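Slow Hours: progress report to the Wibisono Fund
Period covered: March to October

1. What the grant is for

The grant pays for Slow Hours, a course for adults who have told us they are taking on too much and want help to change that. It runs at our rooms in Drustonel and, since June, at the Pinum library annexe. Each course is 5 weekly sessions of 90 minutes. People come for a mixture of quiet sitting, writing and talk in pairs, and they leave with a short plan of their own.

2. Delivery

We had promised four courses by the end of October and have run three. The fourth was put back when the Pinum annexe lost its heating, and it will now start in November. There are 20 places on each course. The first two filled within a fortnight. The third started with six places free, which we put down to the summer holidays and to our posters going up late.

Session two, on saying no, is still the one people mention most in their feedback. Session four (sleep and evenings) was the weakest. Too much of it was us talking. It has been rewritten and now has a longer writing exercise and no slides.

We also changed the order. Breathing practice used to come at the very start of the first evening and several people found it awkward among strangers. It now comes after the tea break.
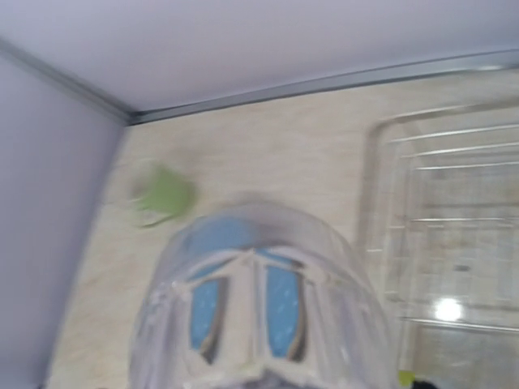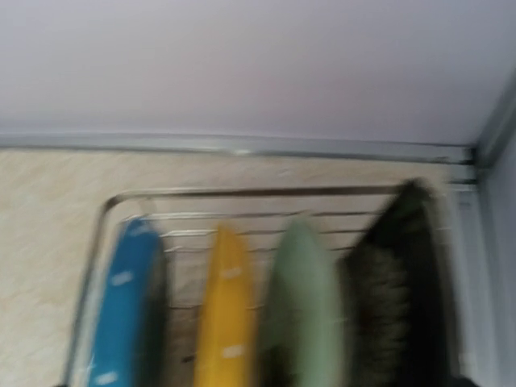
3. The workbook

The Hotuvby workbook was finished in May, a month later than planned. It has a page for each day of the course and a section at the back for the weeks that follow. By the end of the period 643 copies had gone out, most of them to GP surgeries and two housing associations that asked for a stock. We did not expect demand from outside the course to be this high, and the print budget is now spent.

Feedback on the workbook has been good on the whole. The complaints are about the size of the lines - too narrow for anyone with large handwriting - and about the weekly energy chart, which many people left blank. Both will be changed if there is a second printing.

4. What people told us

We ask everyone to fill in a short form at the first and last sessions. Most who finished said they were sleeping better or felt less rushed in the mornings. A smaller group said nothing much had changed at home but that they had found it useful to have the time set aside. We have no results yet on whether the changes last. The follow-up calls begin in January.

5. Spending

Room hire is under budget because of the delayed course. Printing is over. We would like to move the unspent room hire for this year across to printing, and ask the Fund to agree this in writing before we place an order.

6. Next period

Run the delayed course at Pinum and two more at Drustonel.
Train two further session leaders.
Make the follow-up calls and report on them in full.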